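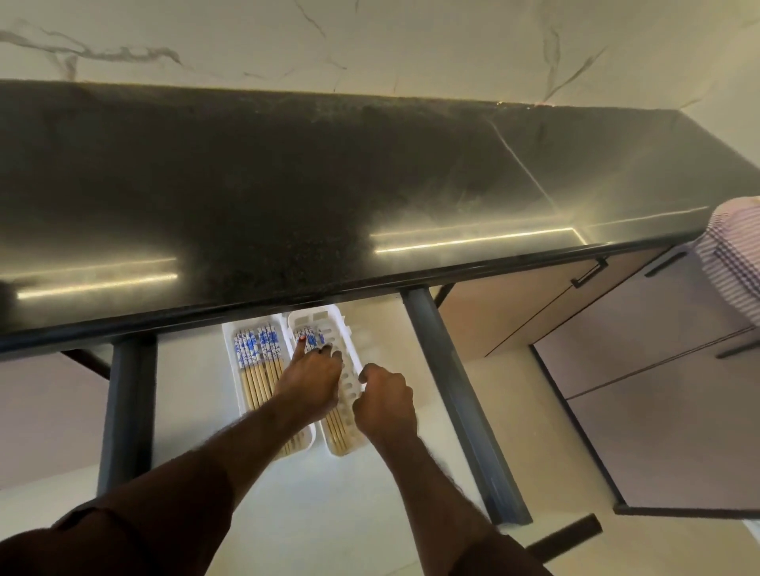 4.2 Zur Belastbarkeit der Selbstauskünfte

Die Annahme, dass Haushalte zuverlässig angeben können, wo sie ihre Küchengegenstände aufbewahren und wie oft sie sie benutzen, wird in der Wohnforschung selten geprüft. Sie liegt auch der Ciluvstead-Erhebung zugrunde, deren Fragebogen wir in Kerkel und Amside weitgehend unverändert eingesetzt haben. Angeschrieben wurden 200 Haushalte, auswertbar waren die Bögen von 125. Ob die übrigen sich systematisch unterscheiden, wissen wir nicht, und der in solchen Fällen übliche Hinweis auf eine „ausreichende soziale Streuung“ hilft hier wenig. Wer einen zwölfseitigen Bogen über seine Schränke ausfüllt, dürfte ein anderes Verhältnis zu seinen Schränken haben als jemand, der ihn ins Altpapier gibt.

Schwerer wiegt ein zweites Problem. Der Bogen kennt für jeden Gegenstand genau einen Aufbewahrungsort. Grigaitė hat diese Vereinfachung mit der „Ruheposition“ der Dinge begründet, also mit dem Ort, an den sie nach Gebrauch zurückkehren. Das klingt zunächst vernünftig. In den Interviews nannten dieselben Personen jedoch häufig zwei oder drei Orte, zum Teil innerhalb eines Satzes, und korrigierten sich auf Nachfrage nicht. Eine Befragte in Amside erklärte, die Kochlöffel seien „in der Schublade, also meistens stehen sie draußen“. Der Fragebogen verbucht das als Schublade.

Besteck und besteckähnliche Gegenstände sind davon besonders betroffen. Sie sind klein, liegen in größerer Zahl vor und wechseln leicht zwischen verdeckter und offener Lagerung. Abb. 3 stellt beide Möglichkeiten für eine Küche mit schwarzer Granitarbeitsplatte nebeneinander: die herausgezogene Schublade unter der Platte (a) und einen rechteckigen Edelstahlbehälter mit Essstäbchen, der auf der Platte steht (b). Nach der Kodieranweisung wäre der Behälter als „offen, stationär“ zu erfassen. Woran man an einem Behälter die Stationarität erkennt, lässt die Anweisung offen. Drei unserer Kodierenden haben die Kategorie im Probelauf unterschiedlich ausgelegt, und wir halten keine der drei Auslegungen für falsch.
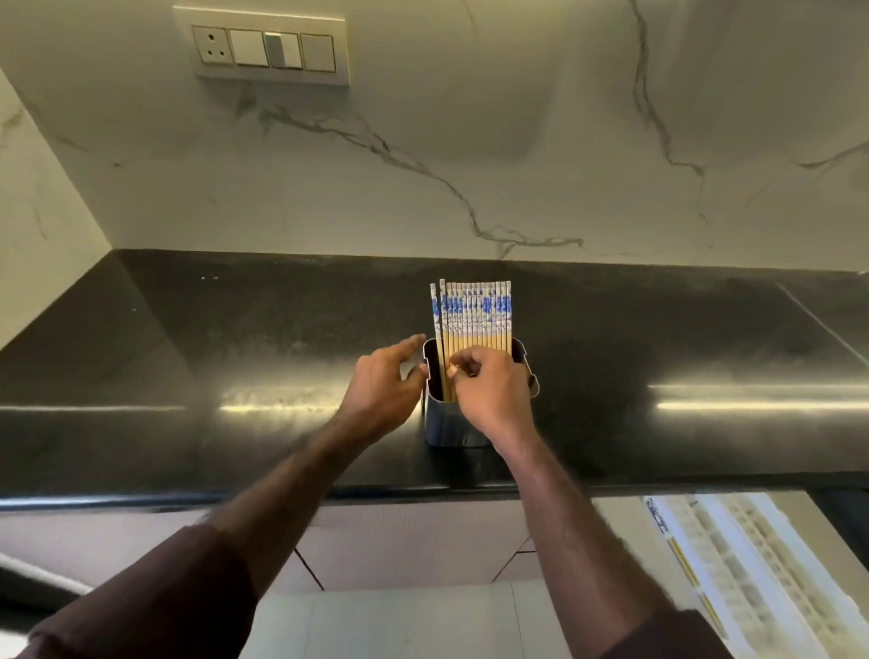
Hepburn hat gegen diese Kritik eingewandt, Unschärfen dieser Art glichen sich bei genügend großer Fallzahl aus. Dafür müssten die Fehler aber ungerichtet sein. Unsere Interviews sprechen eher dagegen: Genannt wird bevorzugt der Ort, der als ordentlich gilt. Offene Ablagen werden als Ausnahme dargestellt, auch dort, wo sie im weiteren Gespräch als täglicher Zustand beschrieben werden. Mit einer größeren Stichprobe misst man diese Neigung genauer, man beseitigt sie nicht.

Ähnlich vorsichtig lesen wir den Căpraru-Index, der aus Nutzungshäufigkeit und Griffhöhe einen Wert zwischen null und 100 bildet. Der Index ist bequem, und vermutlich verdankt er einen guten Teil seiner Verbreitung diesem Umstand. Seine Gewichte wurden an einer einzigen Teilstichprobe mit 20 Küchen festgelegt und seither übernommen. Eine Begründung dafür, dass die Griffhöhe doppelt zählt, haben wir in den zugänglichen Arbeitsberichten nicht gefunden. Setzt man beide Größen gleich, verschiebt sich die Rangfolge der Küchentypen merklich - die zweizeilige Küche verliert dann ihren Vorsprung, auf den sich mehrere Planungsempfehlungen stützen.

Wir berichten die Indexwerte im folgenden Abschnitt trotzdem, allerdings in beiden Gewichtungen und ohne Signifikanzangaben. Für die Unterschiede zwischen Kerkel und Amside gilt zusätzlich, dass die Befragung in Kerkel im September stattfand, zu Beginn der Einmachzeit, in der Arbeitsflächen nach Auskunft mehrerer Haushalte anders belegt sind als sonst. Eine Wiederholung im Winter war vorgesehen, kam aber nicht zustande. Die Ortsunterschiede in Tabelle 5 sollten deshalb bis auf Weiteres nicht als Unterschiede der Wohnkultur gelesen werden.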